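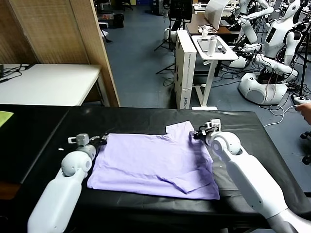

Folding laundry, week 4

Apr 28, 2023

Right, I promised an update on the folding project and then went quiet for ages, so sorry about that. I've been spending most evenings at Endmont, the shared workshop I've gone on about before, and by the time I've cycled home I've had no energy left for typing.

The short version is that we can now pick up a T-shirt. Folding one is still a bit of an adventure! But picking up, yes, mostly, if the shirt starts out flat and the collar is at the far side of the table.

I started on this in December with a tea towel, which I'd recommend to anybody having a go. A tea towel is a rectangle. You grab two corners, you bring them over, you let go, and you feel like a genius. Then you move on to a T-shirt and find that the sleeves do whatever they like. The lavender one has become our standard test shirt, mainly because it's one plain colour and it stands out nicely against black. I did try a navy one for a while and the software couldn't find the edge of it at all (in fairness, neither could I with the blinds down).

About that black sheet. It's shiny plastic, and I'm in two minds. The good bit is that cloth slides on it, so when an arm tugs the shoulder the whole shirt doesn't bunch up into a sausage. The bad bit is the glare. Every crease in the plastic catches the ceiling lights, and the edge finder gets terribly excited and decides there's a hem where there's only a reflection. I've been meaning to try felt, or one of those matt photography backdrops, but felt grips the cloth and then I'm back to sausages. If anyone has found something slippery and dull, please tell me.

The grab itself goes like this now. The right arm comes down by the shoulder, pinches the cloth near the collar and lifts it into a little peak. The left one waits out to the side until the right has hold. I used to move both together because it looked more impressive, and they kept pulling against each other and stretching the neck. Taking turns is slower and so much calmer.

My control program is called Quintero, for no good reason, and it's grown to 699 lines, which is far too many for something that moves a sleeve. A good 69 of those are just me handling the case where the gripper closes on nothing. It used to carry on regardless, solemnly folding thin air, and I'd stand there watching it. Now it checks how far the fingers have closed, and if they've gone all the way it backs off and has another go. It gets 3 tries and then it stops and beeps at me.

Cables are the other job on my list. The thin ones from the right gripper hang down over the near part of the shirt, and on a long reach they drag across the cloth and undo whatever I've just smoothed out. I bought a pack of Nullix clips to hold them up along the forearm and they were too stiff — the wrist couldn't turn properly with them on. Next I'm going to try a loose loop with a bit of soft hook-and-loop tape, and leave plenty of slack at the wrist.

Then it's sleeves. At the moment I tuck one in by hand before starting, so the program only has to worry about the other. I know, I know, it's cheating. But I want the body fold to be reliable first, and doing everything at once is how I lost most of January.

A couple of you asked whether I'd share the code. I will, once I've taken out the rude comments. It'll go up on the Ulutano page with the tea towel version, which is much tidier and probably a better place to start anyway.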